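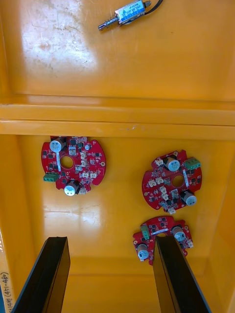 Wrist camera, Kirari bin task. Three boards on one side of the divider, one solenoid on the other.

Thread on how we're collecting examples for the Nulley picking model, for the people who asked last time what a day of it looks like. Mostly it looks like a yellow bin.

The task: pick a part from one compartment, carry it over the divider, let go of it on the other side. A person drives the arm and we record everything. The model trains on the recordings later. I do most of the driving, on the bench in Berkthorpe.

We record in blocks of 50. One block takes me a morning if the parts behave. After a block I stop, copy the files over and check a handful at full speed before touching the bin again. I used to check at the end of the day and once lost a whole afternoon to a wrist camera that had frozen on its first picture.

Parts are a mix. Round red boards with a hole in the middle, and small push-pull solenoids. I wanted things that need different grips. The boards have notched edges and cylindrical capacitors, so where you come down matters a lot. The solenoid has a plunger and spring at one end and a lead wire at the other, and I'd like the model to learn to take it by the body.

The lead wire is the part I underestimated. If you grab the body square, the wire still goes where it wants. In early blocks I kept straightening it between takes. I've stopped doing that. The parts on a real line at Coetzee won't have anyone tidying them, and a model that has only seen neat wires is going to have a bad week there.

Same idea with the boards. I don't line them up. Terminal blocks end up pointing in different directions and I leave them like that.
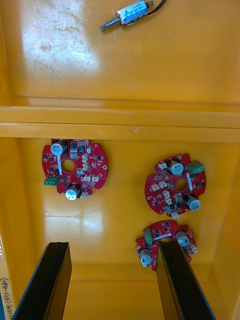
Same bin. Right finger over the lowest board.

Look at how much the finger covers. The center hole of that board is hidden from the wrist camera, and the hole is a very handy landmark for telling where the middle of the board is. So the model has to work from what's left at the rim: a connector, a capacitor, some of the outline. I could hold the arm back to keep the view clear, but then I'd be teaching it to move in a way we don't want.

Glare is the other one. The plastic is glossy and there's a big pale patch on the floor of the upper compartment. I asked whether we should put matte sheet down. We decided to leave it. Scuffs and smudges stay too.

Rules I drive by now, in case they help anyone:
Come down at one speed.
If you miss, try again inside the same recording, up to 3 times.
Don't back out and restart to make it look clean.
Mark the bad ones. Don't delete them.

That second rule took some arguing. My first 100 recordings had almost no misses in them, since I kept throwing those away. The model trained on them was fine until it missed, and then it just closed on air and carried the air to the other side. Very confident about it. Recordings with a recovery in them fixed more than anything else we changed in March.

Someone asked about labels. Each recording gets the part type, how many tries it took and a yes/no on whether the part ended up where it should. I type these in right after the take. 11 of mine from last month have the wrong part type and I'm still going back through them.

Also asked: is it boring? Some of it. The first hour is fine, and after lunch I drive worse, which you can see in the tries column. I do boards in the morning now and solenoids after — they're more forgiving once you have the angle.

Next block is Friday. Same parts, and I'm moving the lamp.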